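Home | Forums | Search | Members | FAQ | Log in

Burn-in: does anyone still believe in it?

tapehiss_mo
2000-05-26
Bought a pair of Nistum over-ears last month and the leaflet says to play them for 80 hours before "critical listening." Eighty hours. Has anyone here ever measured a difference, or is this just a way of getting me past the return period? The store gives you 14 days and I don't listen more than an hour or two at night.

gravelroad
Your ears are what's burning in. Put on anything bright for a week and it stops sounding bright. Then go back to the old pair and they sound like they're under a blanket.

Walnut Hum
Disagree. I've owned the Wurkell closed-backs for 3 years and they were thin and scratchy out of the box. By the second week the bass had filled out. I wasn't listening to them that whole time either, I left them in a drawer playing the tuner between stations, so you can't tell me I got used to them.

gravelroad
You can't remember what a bass note sounded like two weeks ago. I can't either. Did you have a second pair, same model, still sealed?

Walnut Hum
No, because I'm not made of money. I know what I heard.

tapehiss_mo
That's my problem with this whole subject. Everybody knows what they heard. Also, why does it always get better? If the parts are loosening up, somebody's pair should loosen up into something worse. I've read this board for years and I have yet to see a post saying "80 hours in and now they're awful."

pinknoise44
Pads are the part I'd believe. New foam is stiff, it sits away from your head, and bass leaks out. After a month it squashes down and seals better. That's a real change and you could measure it, but it has nothing to do with the driver and you don't need a special CD for it.

Walnut Hum
So you admit they change.

pinknoise44
I admit cushions get squashed. So does my couch. 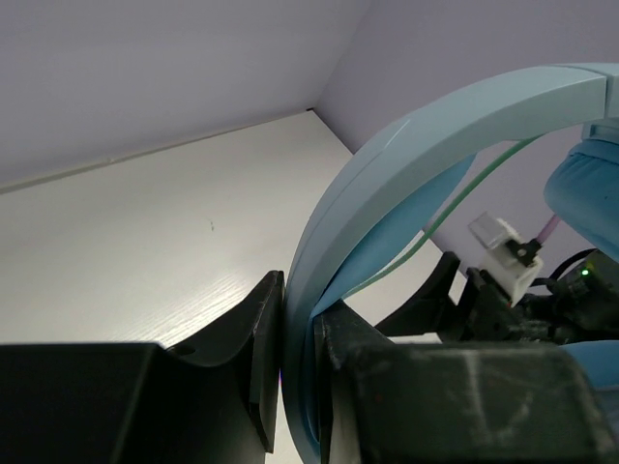 What I'd want to see is a dozen sealed pairs from one batch. Run half of them, leave the other half in the box, swap all the pads for fresh ones, and have people pick them out blind. I wrote to Grustari back in July asking if they'd done anything like it, seeing as they sell a burn-in disc. I got a form letter and a coupon for the disc.

ohmslaw_ed
Zapata's catalog claims their lab compared 193 pairs. It doesn't say what they compared them to, or who did the listening, or show one graph. I'd have been happier with three pairs and a graph.

gravelroad
Same catalog has the cable that needs 2,000 hours, right? At an hour a night that's more than five years. The cable will be fully cooked about when the jack falls off.

Walnut Hum
Cables are nonsense, I'm with you there. A cable doesn't move. A driver does, and anything that moves wears. Speakers loosen up and people accept that, so I don't see why a small speaker is different.

ohmslaw_ed
Fair point, and I do think big woofers shift a little. But it happens in the first few minutes of hard playing, and the ones I've put on the bench barely moved after that. Whether you'd hear it in a headphone driver - I doubt it, but I haven't tested one, so take that for what it's worth.

tapehiss_mo
OK, so here's where I am. I don't like the treble on these. The leaflet wants me to wait until I can't send them back. Nobody has shown me a number. They're going back this weekend if the store will still take them, and the guy at the counter already told me "give them time," so I expect an argument.

Walnut Hum
Give them time.

pinknoise44
You said last month in your first post. Check the receipt before you drive over there.

tapehiss_mo
Bought on the 15th day back, counting from today. I'm going to try anyway.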